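Progress report to the Matheson Fund
Two-arm garment handling project, Surkham workshop
Period covered: January open day and the work leading up to it

Summary

The project is on schedule for the second stage. The main event in this period was the open day at the Surkham workshop, held on a Saturday in January. It was the first time people outside the team had seen the two-arm station run for a full day. We had 189 visitors against a planning figure of 120. The station was down for 40 minutes in the early afternoon and ran the rest of the time. Spending is within the approved budget, with one small item over, described under Costs.

Preparation

The second arm was fitted in December and the control software was moved to a new computer the same week. That took longer than planned. The two arms have to agree on where the middle of the bench is, and after the move they disagreed by enough to pull a hanger out of one gripper. Calum Dunbar spent most of two weeks on the calibration routine. It now runs in 17 minutes from a cold start, and we do it every morning before anything else.

We also agreed with Cisham, our laundry partner, on which tasks should be shown. They wanted visitors to see ordinary clothes on ordinary hangers, in sizes that would be familiar to anyone who has worked in a sorting room. We had planned to show towels as well, and dropped them. Towels fold well enough but they say very little about the harder part of the project, where a garment has to be kept on a hanger while both ends are being moved.

The demonstration area was set up at the east end of the workshop, with a rope line to keep people back from the arms. Visitors came in groups. Each group got a short talk, then a run at the station, then time for questions. The first group went in at 10 a.m. and the last one left a little after 4 p.m.

What was shown

The main demonstration was the hanger task. Both arms take hold of one hanger, one at each end, and carry it together between the bench and a small clothes rack. It is a slow job at present. We told each group at the start that the speed was held down on purpose while people were in the room, and that the normal test speed is higher but still well short of a person's.

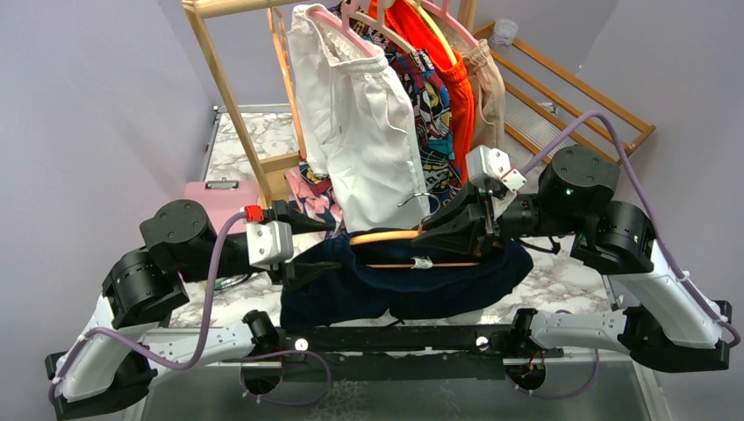
Between runs we explained how the task is taught. An operator guides the arms through the motion a number of times, and the recorded motions are used to train the controller. At the time of the open day the training set held 3337 recorded runs. Most came from our own bench, and the rest were made on the matching station at Lusham. The Lusham runs turned out to be useful in a way we had not planned for. Their rack stands slightly farther from the bench than ours, and the controller trained on both sets copes better when our rack gets bumped.

Visitors could ask for a run to be repeated, and many did. Dark garments drew the most questions. Several people wanted to know if the system has trouble telling a dark sleeve from a dark body. It does, in some light, and we said so. The lighting over the bench will be changed in the next period.

Problems on the day

The stop in the early afternoon came from a loose cable connection at one wrist. The station reported the fault and halted as it should. Finding the connector took most of the time. We have since labeled all the cables at both ends and added a check of the wrist connectors to the morning routine.

Two groups had a shorter run than the others as a result. We offered them a second slot later in the day and most of them took it.

There were also dropped hangers. We did not keep a formal score during the open day, as the station was being started and stopped to suit the talks, and numbers from that kind of running would not compare with our bench tests. The drops mostly happened at the point where one arm lets go before the other. This is the same weak point we described in the last report, and it remains the main technical task for the second stage.

The rope line was too close to the bench. People in the back row could not see over those in front, and the people in front leaned in. For any later event we would move the line back and put up a screen showing the bench from above.

Feedback

Cisham sent four members of its floor staff in the morning. Their comments were the most useful we received. They asked how the arms would deal with a strap that slips, a hanger that is bent, and a garment that has been hung inside out. We have no answer yet for the third. The first two have been added to the test list, and Cisham will send us a box of damaged hangers from its own stock.

Other visitors asked mainly about cost, noise and jobs. On cost we gave the current price of the parts for one station and made clear that it does not include the staff time. On jobs, Cisham's floor manager answered for her own site – she said the sorting room has been short of people for two years and that she would use the station on the late shift if it worked.

Costs

The open day was budgeted as a single line. The overspend was on printed handouts, which ran out before noon and had to be reprinted locally. The extra has been covered from the travel line, where we had money left after one trip to Lusham was replaced by a call. No change to the total is requested.

Next period

Work on the release step comes first. Calum Dunbar will lead it, using new recordings made at Surkham with the changed lighting. Lusham will repeat the same tests on its own station so that the results can be compared. We also plan a half-day trial at Cisham with one station, after hours and without visitors. The date depends on when their loading bay is free. The safety plan for that trial is in draft and will be sent to the Fund for comment before any equipment is moved.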